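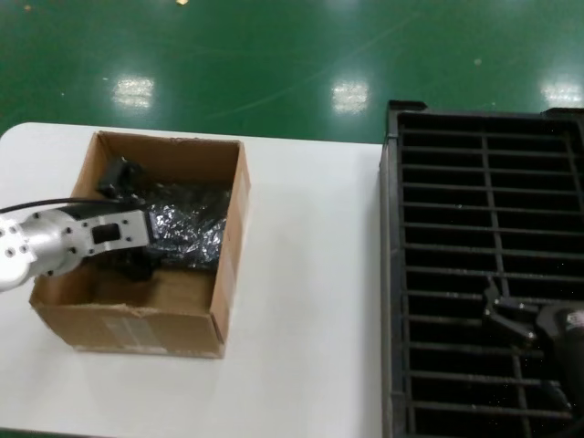
4.2 Swapping fingers between the two arms

I'll own up at the start that we wanted the Zevden gripper to win. It was the one we had budgeted for, it has the nicer software, and I had already told half the department how good it was going to be. So we tried to be strict with ourselves and gave both grippers the same dull job, unpacking mixed parts from a box and handing them over to a crate. Figure 3 shows the left gripper down inside the cardboard box, close to the crumpled foil, with the black slatted crate over on the right of the table. Foil like that turned out to matter a great deal more than we had planned for, and most of this section is about it.

We ran 1306 picks in all, split between the Zevden fingers and the Huria fingers, and 994 of them ended with the part in the crate. A pick counted as a failure if the part was dropped, if the fingers closed on packaging alone, or if the arm stopped itself on force. We did not count slow picks as failures, although Nadiia Pavliuk argued (quite loudly, and I now think she had a point) that anything over 35 seconds is no use to a person waiting at the other end of the bench.

On bare parts there was very little between the two. Both sets of fingers took plugs and small housings from an open box without much trouble, and the few drops we did see came from gripping too near a corner. Once foil was wrapped around or bunched up beside the part, things went downhill for the Zevden. Its fingertips are wide and flat, so they pushed the foil ahead of them and then shut on a fold of it. The Huria tips are narrower and slipped down between the folds far more often, but they also poked holes in the bags, and we would not want that with anything that needs to stay sealed.

The depth camera did not help. Shiny foil gives it very patchy readings, and the height it reported for the top of a bundle jumped about from one reading to the next, even with the arm parked. We tried Sarkinska's smoothing method with the settings from her paper and it calmed the readings down nicely, at the price of rounding off small dark parts until the planner no longer noticed them. In February we gave up on it and went back to raw depth with a slower final approach - not elegant, but the force stops became much rarer.

Cable routing deserves a word too, as we lost a whole afternoon to it. With a cable lying over the top of the wrist, the force reading shifted as the arm turned, and the controller took this for contact with the side of the box. Kaplan's correction assumes a fixed load and so could not cope with a cable that moves. We ended up leaving more slack and zeroing the sensor before every descent, which adds 400 milliseconds to each pick. I can live with that.

One thing we did not test properly is the box itself. A soft cardboard wall gives a little when a knuckle brushes it, and I suspect a rigid tote would have been much less forgiving to the wider Zevden body. The clutter trials in Section 4.3 use the same fingers and the same controller settings, with the slower approach left switched on throughout.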